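Montes halts table-service tests after arm loses its grip

Montes has stopped the tests of its two-arm table-service robot at the Hindville workshop after a fault in the right arm in March. No person was hurt, the company said.

The fault came shortly after 4 p.m., during a long run of the tea program, in which one arm lifts the pot and the other handles the lid. The right gripper opened by itself for less than a second and a pot fell to the floor. It was filled with water at room temperature, as the safety rules of the workshop demand.
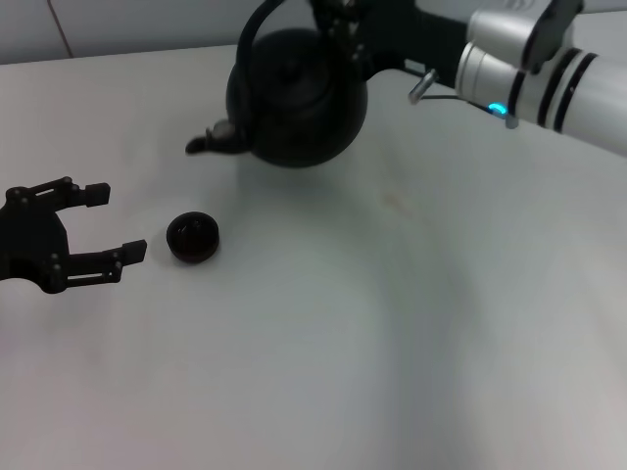
Ieva Siliņa, who leads the testing, said the log showed a short loss of signal between the arm controller and the gripper. "The gripper must stay closed when it hears nothing," she said. "In this case it opened, and we want to know why." The same program had finished 264 runs before without a stop.

The gripper software is supplied by Lallex. Its service manager, Odair Teixeira, confirmed that a setting for the loss of signal was changed in the last update — and that the change was not written in the notes sent to customers. Lallex has asked seven other users to go back to the older version until a correction is ready.

Montes will also replace the cable in the right arm, although no damage was found on it. Tests with hot water, planned for this spring, are postponed. Siliņa said the arms must first complete 2,000 lifts with an empty pot.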